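**Two weeks with the Stendum tabletop sorting kit** — a thread, 1/14

I said in March I'd write this up once we had real time on it. We've had it on the bench at Ullgate since the start of the month. Posts are mine, the patience was mostly Tiruwork Birhane's.

2/ What you get: two arms, two parallel-jaw grippers, a small camera for each wrist, a rail to bolt the arms to, a controller, and the Otora software on a one-year license. The table and walls are on you. The list price has a "call us" on it, so call them.

3/ Setup took an afternoon and a morning. The afternoon was the rail. The holes are fine, but the manual shows the bolts going in from the wrong side on page 30, and we believed it. Stendum support (Man-sik Bae, good guy to deal with) sent a corrected page the same day.

4/ Calibration is one button and then a long wait. You clear the space between the arms, press start, and each gripper goes out over the table and looks straight down. Ours failed twice with error 1904. The manual says "surface fault."
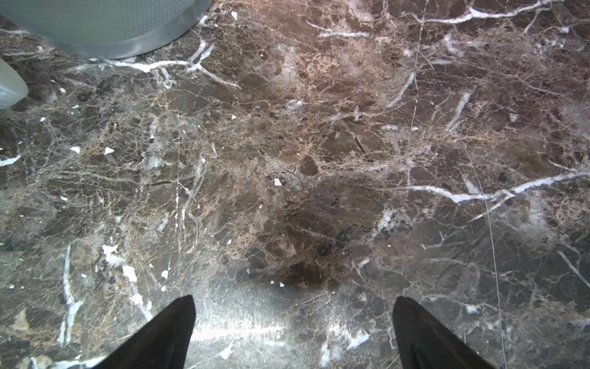 5/ Error 1904 means the software doesn't trust the height it got for the table. Man-sik had us turn off one overhead light and run it again. It passed. I'd like the error message to say that. I'd also like it to be in the index.

6/ Now the job. We asked for one thing — take mixed drink bottles off a table and put them in a bin. It's the demo Stendum shows on its own page, so I figured it was fair. We used bottles from our own break room, caps on, caps off, labels on, some stepped on first.

7/ Round bottles in good shape are easy for it. The arm comes down over the middle, closes, lifts. If the bottle rolls, it looks again and has another go. It's slow next to a person. It's also still going at the same speed after lunch.

8/ Crushed bottles are where you find out what you bought. A flat one gives the fingers very little to close on, and the software likes to grab across the widest part, where it slides out. There's a setting called "narrow approach" that's off by default. Turn it on.

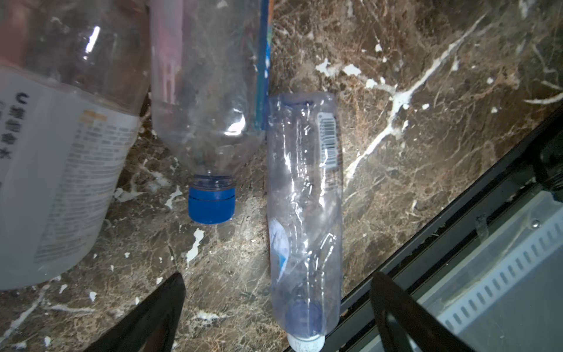
Flattened bottle between the open fingers, wrist view. Blue cap just to the left.

9/ Clear plastic in general: better than I expected. Henok Seyoum bet me the cameras would get lost on it and I took his side. We were both wrong most of the time. What does confuse it is two clear bottles touching. It sometimes treats them as one long thing and aims for the seam.

10/ The two-arm part is what you pay extra for, and I'm split on it. The arms share one plan, so one waits while the other is over the bin. With a small pile the second arm spends a lot of time parked. I put the bin at the back center, lined with a clear bag folded over the rim, so that both could reach it, and that helped more than any setting did. If your table is narrow, ask for the one-arm kit.
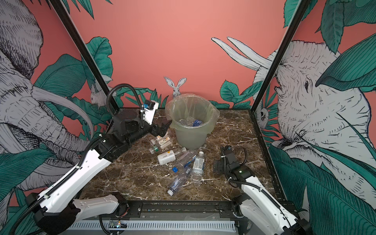
11/ Software notes. Otora lets you name object types and teach them from a few examples each. Mahlet Moges did ours and had bottles working in 20 minutes. She taught "bottle" and left everything else alone, so things like the small white box with the orange label, in with the bottles there, are up to the default rules. The default is to leave unknown things where they are. Loose caps fall under the same rule unless you add them. I think that's the right choice, but check it before you promise anybody a clean table.

12/ What I don't like:
- The wrist camera cable wants more slack than the manual gives it
- The log fills up at 3000 entries and then overwrites the oldest without telling you
- Updates need the controller on a wired network
- Spare finger pads come only in full sets

13/ We also looked at the Sarpong service, where they bring the arms, run them, and bill by the month. Fiifi Aryee sat through that call with me. It makes sense if you have a steady stream of one kind of item and no one on site who wants to learn the software. We have odd batches and two people who do want to learn it, so we stayed with the kit.

14/ Would I buy it? For a teaching bench or a small test line, yes, with narrow approach on and the overhead light off. For a shift's worth of real recycling, no, and Stendum didn't tell me it would do that. We're keeping ours through the summer. Glass is next, as soon as Tiruwork finds a tray with sides high enough. Send questions, I'll answer the ones I can.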